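# Rule 40

The handbook was already too long when I got it. It had over 526 pages, and most of them were about doors.

I'm not kidding! Push doors, pull doors, doors with those long floppy strips like at a car wash. Whoever had my job before me at Bikwood must have had a terrible time with a door once. There was almost nothing about floors, and floors were what Travadell was paying us for. They had signed up for housekeeping robots in all their rental cottages, and they wanted a set of written rules before the first one went near a guest's stuff.

So that was my September. I sat in the training room with a laptop and a cold coffee and watched a robot sweep, and every time it did something that made me wince I wrote a rule.

Rule 1 was easy (stop if anybody says stop). Rule 2 was stop if anybody yelps, because people yelp before they say stop. By the end of the first week I was at 31 and feeling pretty good about myself, and then I got to the dustpan.

You'd think a dustpan would be simple. You hold the pan still, you bring the broom to it, you tip the pan in the trash. I wrote it down just like that, sent it upstairs, and got it back with one question typed under the last line.

"How does it know it's trash?"

Well, I didn't know. I mean, how do I know? I went home and swept my own kitchen to find out, and I got a dead moth, a lot of oatmeal, and a button I'd been missing from my green coat. I put the button on the windowsill. I didn't decide to. My hand just went and got it out of the pan.

I tried to write that down. Anyone who has written rules for a machine will tell you that "your hand just goes and gets it" doesn't fit in the box on the form.

My first try said the robot should throw away anything smaller than a credit card. That would have been bad news for earrings. My second try said it should keep anything that wasn't dust, and after one afternoon of that we had a tub of gum wrappers, all neatly kept. My third try had a table in it. I was so proud of the table! It had a column for material and a column for size and a column for what we called "likely regret," and I ran it against the old lost-property log from Travadell, all 3,537 entries of it, and it got the easy ones right and then told us to throw out a baby tooth.

That one bothered me. I looked up the entry and the cottage cleaner had written, "Found by the bed in cottage 5, wrapped in tissue, mailed back same day." No table told her to unwrap the tissue.

I called the cottages and asked if I could talk to whoever did the cleaning, and a woman with a very loud vacuum behind her came on the line. I asked her how she knew what to keep.

"I don't," she said. "I look in the pan before I dump it."

"And then what?"

"And then if I'm not sure I leave it on the dresser." The vacuum went off. "Is this for the robots?"

I said it was.

"Tell them not the nightstand," she said. "People knock things off the nightstand."

I wrote down *dresser* and underlined it. Then I threw out the table, which hurt, and I wrote Rule 40 in the time it took the coffee machine to finish.

*Look in the pan before you dump it. If you are not sure, stop and ask. If there is no one to ask, put it on the dresser.*

Upstairs hated it. It had no numbers in it. The Brekke people, who were supposed to check our rules against their own standard, wanted to know how long a look was. Somebody suggested two seconds. Somebody else suggested we define "dresser," and that took a whole morning, and I'm sorry to say the definition is in there now. It mentions drawers.

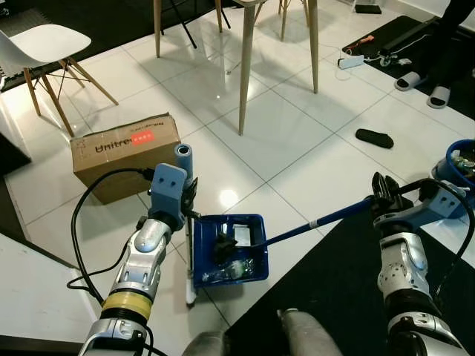
**Lorna Tessmer**
*Fiction contributor*

We tried it out for real the next week. I'd put the form on my knee and my pen in my teeth, and I'd promised myself I wouldn't help. One hand kept the pan where it was and the other worked the broom, and there was a paper card in there with a crumpled clear wrapper. I knew about the card. It had my desk phone number on the back, and I'd dropped it on the floor myself, like somebody salting a gold mine.

The broom stopped.

The robot's head tipped down, and stayed down. I counted, even though I'd argued all morning that counting was silly. I got past two seconds and kept going, and I started to worry that it had frozen and that I'd be back to writing about doors.

"Is this yours?" it said.

We'd picked that voice from the Stetano catalog, the mild one, and I'd heard it say "excuse me" so many times I'd quit hearing it at all. I heard it that time.

"The card is," I said. "Not the wrapper."

"Where would you like it?"

Of course I hadn't thought that far! There was no dresser in the training room. I had a rule for someone being there and a rule for no one being there, and nothing at all for someone being there and sitting with her mouth open.

So I held out my hand, and it gave me the card, and then I went back upstairs and started on Rule 41.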